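Captions talk, speaker notes
January 2009, the long version (cut the Wurovetti bit if we start late)

Hello, thanks for coming, and well done to those of you who found the room. I'm going to talk about captions on web video: how we got ours done, what went wrong, and what I'd do if I were starting again tomorrow. There'll be a few clips, sound permitting.

[check the sound BEFORE saying that]

So, a bit of background. I look after the video side of Totitz, which a few of you will know as the place where people put up their how-to clips and lectures. When I joined we had 369 videos in the library and captions on 28 of them. And those 28 were only there because one lecturer, Nicanor Esquivel, had typed them up himself in the evenings! He never mentioned it. I found the files when I was looking for something else.

Ask for hands: who has captions on anything at all? Who wrote them themselves? Keep it quick, last time I let this run on and lost half my demo.

Right. The first thing we tried was paying for transcripts and pasting them under the player. Cheap, easy, and fine for search. But a transcript isn't timed, so if you're deaf and watching someone point at a spreadsheet, you're reading one thing and looking at another and you miss both. Éabha Lenihan wrote us a very polite email about this and I've still got it. Read out the middle paragraph, she said I could.

Then timing. Play clip one, the one where everything is late. Let it go on long enough for people to get annoyed. What happened there is that we'd timed the captions against the original upload, and then somebody trimmed the opening titles off and put it back up. Every line was four seconds out from start to finish. If you take one thing home, please caption the final edit, and if the edit changes, shift the file before you publish. Most tools have a box for it. Ours is called "offset" and it was hidden under a menu called "Other", thank you Peadar Hayes, I know you're here somewhere. 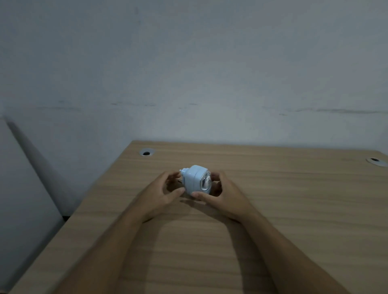 Line length. I like two lines at a time and I like them short. People will tell you a number of characters and then argue about it, and I'm staying out of that. Read it out loud at a normal pace, and if the caption has gone before you finish, it's too long. Show the before and after from the Plondatholm lecture. The "before" has a whole sentence about drainage covering the speaker's face, it usually gets a laugh.

Who's speaking. If there are two voices and one's off screen, put a name in. We left these out for ages because we thought it looked messy, and Ailbhe Buckley sat me down with an interview and the sound off and asked me who was winning the argument. I had no idea.

Sounds as well. A door, a phone, laughter, yes. Every single chair squeak, no.

Wurovetti section, if time. This is the player we moved to last May. It reads a plain text caption file, which is lovely, you can fix a typo without touching the video. It falls over on accented letters unless you save the file the right way, so poor Éabha Hennessy's name came up as a row of question marks in her own talk. Save as UTF-8. Say it twice, write it on the board.

Where we are now: everything new goes up with captions or it doesn't go up. The old stuff we're doing by how often it's watched, and Egan has lent us three people to help with the typing until the backlog's shifted. I'd love to give you a finish date but I've been wrong every time so far.

Questions. Likely ones: automatic captions (tried them, played clip three to my mum, she cried laughing), cost (see handout), other languages (get your English file tidy first, the translator works from that).

Handouts are on the chair by the door. Remember to get my adaptor back.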